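Oksana Hordiienko @oksana_h_writes

1/ I want to tell how I learned to keep a sourdough starter in a cold flat. It took me one winter and a lot of flour. Small thread. 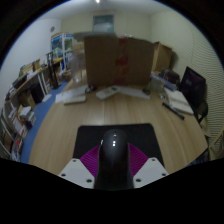 2/ How often do you need to feed a starter when the kitchen is cold?

Once a day is enough if your kitchen stays cool. In summer I feed mine in the morning and again before bed.

3/ My first starter I began in February, which was maybe a mistake. The recipe said it will be ready in 6 days. On day six it smelled like wet paper and did not rise at all. I threw it out and I was sad more than I want to admit.

4/ The second one I did not throw out. My neighbor Hannelore Mösli looked into the jar and told me to wait. She has baked rye bread since she was a girl. She said, "It is sleeping, leave it." I waited nine more days and it woke up.

5/ What I changed: rye flour for the first week, then half rye and half white. Water from the tap, but left in a jug overnight. I am not sure the jug matters. I still do it.

6/ For warmth I put the jar in the oven with only the light on. Please put a note on the oven door. I say this as a person who once turned it on for a pizza.

7/ My everyday loaf, because some of you asked last time:
500 g flour
310 g water
100 g starter
10 g salt
It is a rather stiff dough. For a beginner I think this is easier, it does not stick to everything.

8/ I let it stand until it has grown by half. In my flat this is almost the whole day. The books say four hours. The books were written in a warmer place.

9/ Flour: I buy Marchuk, the coarse rye in the paper bag. The Woser white one is also good, but the shop on my street stopped selling it. If somebody in Vistlow knows where to find it, please write me.

10/ Hannelore's starter is now in my fridge also, so I have 2 jars. Hers is more sour and much faster. I keep them on different shelves and I feed them with different spoons. She laughed at me for the spoons.

11/ Next I want to try her caraway bread. She does not measure the caraway, so first I have to stand beside her and watch.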